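Chapter 4
Sorting and Putting Away: How Materials Decide the Place
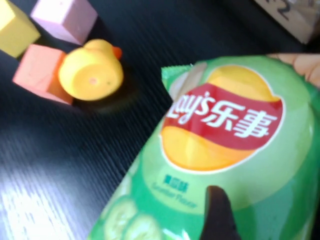

In most homes there is one table where everything arrives. Toys come to it from the floor, food comes to it from the shopping, and by the evening a rubber duck can be lying beside a bag of potato chips. To clear such a table looks like a small job, and many people do it without thinking. In this chapter we will do it slowly, and we will ask at every object what it is made of and what can damage it.

The first three chapters dealt with furniture and with heavy things. Now we come to light things, which are often more difficult. A heavy pot has its shelf and stays there. A foam cube weighs almost nothing, so it goes anywhere, and a child can carry four of them at one time.

4.1 Soft toys that are not cloth

Foam takes marks easily. If it is pressed under a hard object for a whole winter, it may keep the shape of that object. For this reason foam blocks should lie on top in the toy box, or in a box of their own. Do not store them next to a heater. Small scuffs on the surface do no harm, but a block with pieces missing should be thrown away, above all when there are very young children in the house.

Rubber and soft plastic toys have another problem – water. A bath duck with a hole in the bottom takes in water and keeps it. Squeeze it well after the bath, let it stand to dry overnight, and only then put it away with the dry toys. In the Kestitz household survey, which we used already in Chapter 2, some 300 families were asked where the bath toys are kept. The most common answer was "in the bathroom," and the second was "everywhere."

4.2 Food in bags

A bag of chips is closed with air inside, and this air protects the chips from breaking. Therefore a closed bag should stand or lie where nothing presses on it. Once it is open, fold the top over 2 times, close it with a clip and eat the chips within a few days.

Food and toys must not share a box, even for one night. Crumbs and salt get into the toy box and are hard to clean out of the corners.

4.3 Words for this chapter

Scuff: a light mark made by rubbing.
Crimped: pressed into small folds, like the end of a chip bag.
Landing table: our name for the table where things arrive first.

Before you read further, clear one table at home and write down where each thing went. Keep the list. You will need it in section 4.4, where we compare the Piltus method of sorting by room with the Tilska method of sorting by material.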